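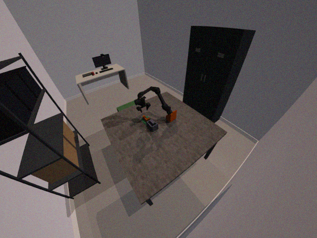

Arm fault review - minutes, January
2 min read

Present: Yaryna Hrytsenko (chair), Olesia Vakulenko (notes). Antoniuk sent apologies.

1. What happened
Sim run 329, Wurora build. Gripper kept going down after the stop command, fingers went into the tabletop. Controller logged contact 54 ms late. No hardware involved, but same stop code is due on the Skistau cell so we treat it as a real one.

2. Cause
Olesia: height limit read from the old config, table was raised after that. Yaryna not convinced - wants the stop path checked on its own. Re-ran with limit fixed, 9 of 79 runs still overshoot. So not only the config.

3. Actions
- OV: log the stop signal at both ends, resend traces to Prinovetti
- YH: hold the Skistau upload untill traces are in
- Both: add table height to the startup check, fail hard if its missing

4. AOB
Old configs still on the shared drive. Olesia to delete.

Closed 4:20 pm.

Search minutes Go
Contact | © Wurora project | Back to top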